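Where Does the Money Go? A Guide to Profit for People With Pocket Money

Suppose you hand over your money in a shop and the shopkeeper puts it in the till. You might think the shopkeeper is now richer by exactly that much. Shopkeepers would love this to be true.

Most of the money in the till is already on its way somewhere else. To see where, we'll visit Flamska, a small shop run by Snežana Trajkovski. She sells things for the home and a few clothes, and she has a very old calculator with a sticky number four.
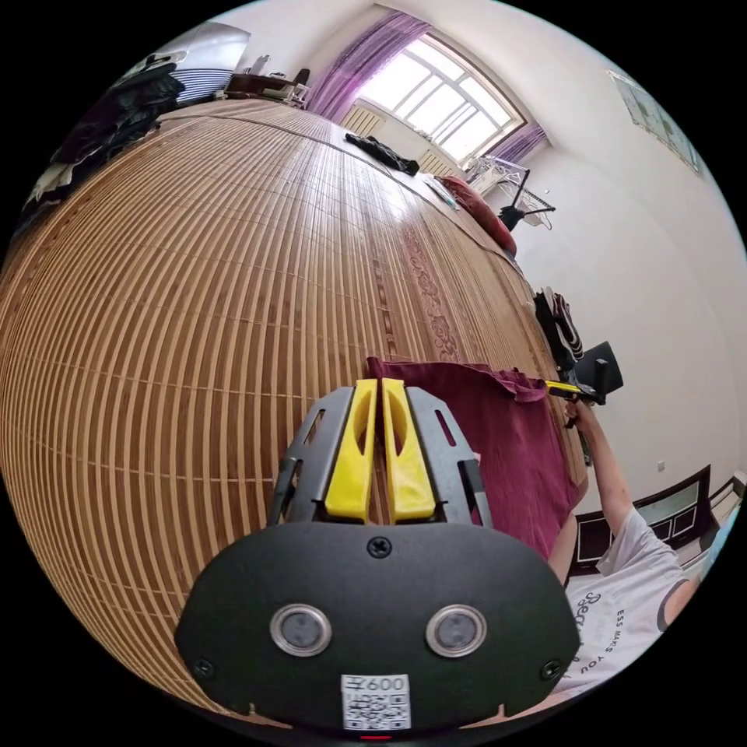
Before a shop can sell anything, it has to buy it. Snežana gets her goods from a company called Plodura, and what she pays is called the cost price. What you pay is the selling price, and it had better be bigger. Take a bamboo mat for a bed, like the one here with the reddish-brown flowers running along it. Someone had to grow the bamboo, someone had to cut it into all those thin strips, and someone had to drive the mat to the shop. Each of them wanted paying, and not in bamboo.

One day in March, Flamska took £328. The money that comes in is called the takings, or sometimes the revenue if the person talking is wearing a tie. The things sold that day had cost Snežana £235. Take one from the other and you get £93.

Is £93 her profit? Not yet. It's called gross profit, although there is nothing disgusting about it. Out of it must come the rent, the electricity, the paper bags and the wages of Manouchehr Shojaei, who works in the afternoons and is quite firm about being paid. Whatever is left after all that is the net profit. On some days it is a decent amount. On others it is a sandwich.
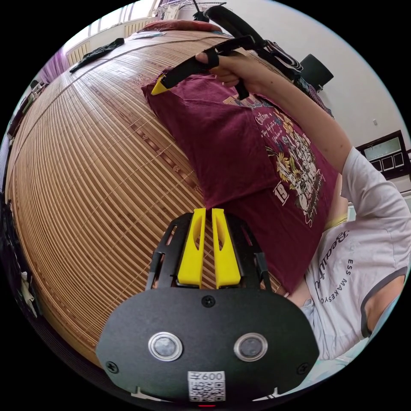
Choosing what to sell is a kind of guessing — grown-ups call it forecasting, which sounds more expensive. If Snežana buys 10 T-shirts and sells them all, splendid. But tastes are odd. One customer may adore a dark maroon T-shirt with cartoon-style figures, flowers and a big white 19 on the front, and the next may want to know what was wrong with 18. Any that don't sell sit on the shelf, and the money spent on them sits there too. You can't pay an electricity bill with T-shirts. Snežana has asked.

When things won't shift, a shop can lower the price and hold a sale. It makes less on each one, or even loses a bit, but it gets some cash back and some room on the shelf.
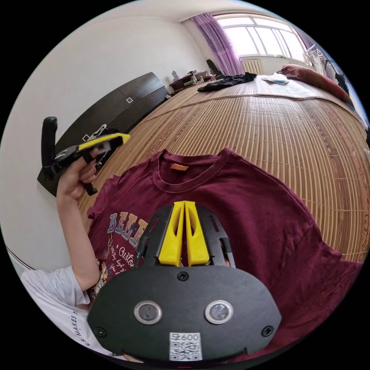 Keeping track of all this is called stock control. In a tiny shop you can do it with a pencil, until somebody borrows the pencil. Many businesses use labels instead, and a square black and white code like the one on the sticker in this picture can be read by a machine in less time than it takes to find your glasses. The machine can then look up what has been sold and what needs ordering again.

What happens to the net profit? Snežana lives on part of it. Some goes in tax. The rest she saves, and when she has £500 put by she plans to buy better shelves.

Try it at home: make some lemonade, write down what everything cost, and choose a price. Remember to count the lemons your parents paid for. They will.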